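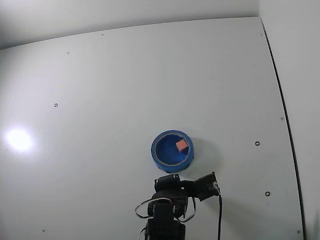
Un rollo de cinta azul.

¿Qué es el beneficio de una empresa?

Economía para primaria y primeros cursos de secundaria
Viernes, 29 de noviembre de 2024

A veces se oye en las noticias que una empresa "ha tenido beneficios" o que "ha tenido pérdidas". Las dos cosas se calculan con una resta. Para hacerla hay que saber qué números se ponen arriba y cuáles se ponen abajo, y esa es la parte que suele confundir.

Vamos a verlo con las cuentas de un taller pequeño.

El taller de Veltimix

Veltimix fabrica juegos de cartas. Tiene el taller en Skimunden y vende en un mercado los fines de semana y también a algunas tiendas. Cada juego cuesta 6 euros.

En diciembre, Veltimix vende 100 juegos. Si multiplicamos 100 por 6, salen 600 euros. Todo el dinero que corresponde a las ventas se llama ingresos.

¿Ha ganado Veltimix 600 euros? Todavía no lo sabemos. Para fabricar y vender las cartas ha tenido que pagar varias cosas, y eso también cuenta.

Los gastos

Los gastos son lo que le cuesta a una empresa hacer su trabajo. Veltimix apunta los suyos en un cuaderno con dos páginas.

En la primera página están los materiales que ha usado para los 100 juegos:

Cartulina: 95 euros
Tinta: 34 euros
Cajas: 20 euros
Total: 149 euros

En la segunda página están los demás gastos del mes:

Sueldo de una persona que trabaja unas horas: 240 euros
Alquiler de una mesa en un taller compartido: 110 euros
Luz e internet: 35 euros
Total: 385 euros

Si sumamos las dos páginas, 149 más 385, tenemos 534 euros de gastos.

La resta

Ingresos menos gastos es igual a beneficio. Con los números de diciembre queda así:

600 − 534 = 66

El beneficio de Veltimix en diciembre es de 66 euros. Es bastante menos que los 600 del principio. Cuando alguien dice que una empresa "mueve mucho dinero", suele hablar de los ingresos. Para saber si gana o pierde hay que mirar el beneficio.

Si los gastos son mayores que los ingresos, el resultado de la resta es un número negativo. Entonces se dice que la empresa ha tenido pérdidas. Si los dos números son iguales, no hay ni beneficio ni pérdidas.

Gastos que cambian y gastos que no cambian

Las dos páginas del cuaderno están separadas por algo importante.

Los materiales dependen de cuántos juegos se hacen. Si Veltimix fabrica el doble, necesita el doble de cartulina, de tinta y de cajas. Si no fabrica ninguno, no gasta nada en eso. Son gastos variables.

El alquiler de la mesa hay que pagarlo aunque ese mes no se venda ni una carta. El sueldo y la factura de internet también. Son gastos fijos. La palabra "fijo" no quiere decir que sean iguales para siempre, porque el alquiler puede subir de un año a otro. Quiere decir que no dependen de lo que se fabrica en el mes.

En algunos casos cuesta decidir. La luz tiene una parte que se paga siempre y otra que aumenta cuando las máquinas funcionan más horas. En el cuaderno de Veltimix toda la luz está en la página de los gastos fijos, porque en una mesa pequeña cambia muy poco.

¿Y si se vende la mitad?

Imagina que en otro mes Veltimix fabrica y vende solo 50 juegos. Los ingresos son la mitad: 300 euros. Los materiales también bajan a la mitad y cuestan 74,50 euros. Los gastos fijos siguen siendo 385 euros.

Gastos: 74,50 + 385 = 459,50
Resultado: 300 − 459,50 = −159,50

Ese mes hay unas pérdidas de 159,50 euros. Fíjate en que las ventas han bajado a la mitad, pero el resultado no se ha quedado en la mitad de 66. Ha pasado a ser negativo. Los gastos fijos son los responsables.

El punto de equilibrio

Veltimix quiere saber cuántos juegos tiene que vender al mes para no perder dinero. Esa cantidad tiene un nombre: punto de equilibrio. También se le llama umbral de rentabilidad, que es lo mismo con palabras más largas.

Se calcula en tres pasos.

Paso 1. Calcular cuánto cuestan los materiales de un solo juego. Se dividen 149 euros entre 100 juegos y sale 1,49 euros.

Paso 2. Ver cuánto queda de cada venta después de pagar esos materiales. Son 6 − 1,49, es decir, 4,51 euros. Esta cantidad se llama margen.

Paso 3. Dividir los gastos fijos entre el margen. La división 385 entre 4,51 da 85 y unos decimales.

No se puede vender un trozo de juego, así que hay que subir al número siguiente, que es 86. Con 85 juegos todavía faltan 1,65 euros para cubrir los gastos. Con 86 ya sobran 2,86 euros.

Los tenderos suelen conocer este número de memoria, aunque no lo llamen por su nombre.

¿Se puede subir el precio?

Una idea para tener más beneficio es cobrar más por cada juego. Si Veltimix pusiera el precio a 8 euros y vendiera los mismos 100, los ingresos serían de 800 euros y el beneficio llegaría a 266.

El problema está en la palabra "mismos". Cuando algo sube de precio, algunas personas dejan de comprarlo o compran otro parecido. Con el precio a 8 euros, Veltimix podría vender 90 juegos, o 60, o 40. No hay ninguna fórmula que lo diga con seguridad antes de probarlo.

Otra idea es gastar menos. Se puede buscar una cartulina más barata, pero si las cartas se doblan enseguida los clientes se quejarán. También se puede comprar mucha cartulina de una vez, porque algunos proveedores hacen descuento. Para eso hay que tener dinero desde el principio y un sitio seco donde guardarla.

Beneficio y dinero en la caja

Esta parte es más difícil y se puede leer despacio.

En diciembre, 50 de los 100 juegos se vendieron en el mercado. Esos clientes pagaron en el momento. Los otros 50 los compró Sisadach, una tienda de la calle Barbosa, que paga a los 30 días. Es algo habitual entre empresas: la tienda recibe los juegos con una factura y la paga más tarde.

Los 300 euros de Sisadach son ingresos de diciembre, porque la venta se hizo en diciembre. El dinero, en cambio, llegará en enero. Si Veltimix abre la caja el último día del mes, encuentra esto:

Dinero que ha entrado: 300 euros
Dinero que ha salido: 534 euros
Diferencia: −234 euros

El taller ha tenido un beneficio de 66 euros y, al mismo tiempo, en la caja hay 234 euros menos que al empezar el mes. Las dos cosas son ciertas. El beneficio compara lo que se vende con lo que cuesta. La caja mira cuándo entra y cuándo sale el dinero.

Por eso las empresas guardan una cantidad de reserva. Si Veltimix tenía 400 euros guardados a principios de diciembre, puede pagar todas sus facturas y esperar a enero. Si solo tenía 100, tendrá que pedir un préstamo, hablar con la persona que le alquila la mesa o pedir a Sisadach que pague antes. Hay empresas con beneficios que han tenido que cerrar por quedarse sin dinero en la caja.

¿Qué se hace con el beneficio?

Una parte se entrega al Estado en forma de impuestos. Cuánto se paga depende del país y del tipo de empresa. Con los impuestos se mantienen, entre otras cosas, los colegios, los hospitales y las carreteras.

Lo que queda puede usarse de varias maneras. Los dueños pueden repartírselo. También pueden dejarlo guardado para un mes malo. O pueden gastarlo en algo que ayude al negocio, por ejemplo una guillotina mejor para cortar las cartas. A esto último se le llama reinvertir. Muchas empresas hacen un poco de cada cosa.

Una empresa nueva puede pasar meses o incluso años con pérdidas. Al principio hay que comprar herramientas y darse a conocer, y todavía hay pocos clientes. Quienes la han puesto en marcha usan sus ahorros o piden dinero prestado y esperan que las ventas aumenten. Unas veces aumentan y otras no.

Palabras de esta página

Ingresos: dinero que corresponde a las ventas de una empresa.
Gastos: lo que le cuesta a la empresa hacer su trabajo.
Beneficio: lo que queda al restar los gastos a los ingresos, cuando el resultado es mayor que cero.
Pérdidas: lo que falta cuando los gastos son mayores que los ingresos.
Gasto fijo: gasto que no depende de cuánto se fabrica.
Gasto variable: gasto que sube o baja con lo que se fabrica.
Margen: lo que queda de cada venta después de pagar los materiales.
Punto de equilibrio: cantidad que hay que vender para no perder dinero.
Factura: documento que dice qué se ha vendido, a quién y cuánto hay que pagar.
Reinvertir: usar el beneficio para mejorar el negocio.

Para hacer en casa o en clase

Piensa en algo que podrías vender en la fiesta del colegio, como limonada, pulseras o marcapáginas. Escribe en una hoja los materiales que necesitas y lo que cuestan. Apunta también los gastos que tendrías aunque no vendieras nada, por ejemplo el cartel del puesto. Después elige un precio y calcula tu punto de equilibrio con los tres pasos de antes.

Cuando lo tengas, cambia el precio y repite la cuenta. Compara los dos resultados con los de un compañero que haya elegido otro producto.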